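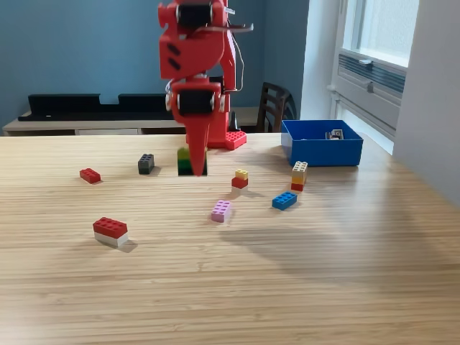 Section 3. Sorting and putting away your bricks

Welcome back! By now your Wesanero brick set has probably spread itself across the table, as bricks like to do, so let's get everything tidy again before the next build.

1. Clear a good stretch of table and bring all the bricks onto it, single ones and little stacks alike.

2. Pull the stacks apart, starting with the tall ones. Hold the bottom brick still and wiggle the top one gently from side to side until it lets go.

Caution: Please don't use your teeth or a kitchen knife on a stubborn pair. The studs mark easily, and so do fingers!

3. Set the open box at one side of the table, within easy reach, and begin with the small 2x2 bricks.

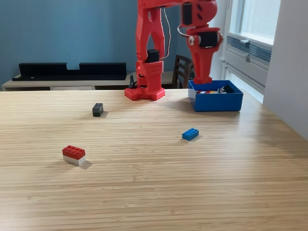 4. Carry on with the 2x4 bricks, laying them flat where you can (they take up far less room that way). A red and white pair you plan to use again tomorrow may stay together.

Note: The full set has 252 bricks. If you've added the Jallach extension pack, you may want a second box.

5. Run a hand over the table and look underneath it for strays, then store the box somewhere dry.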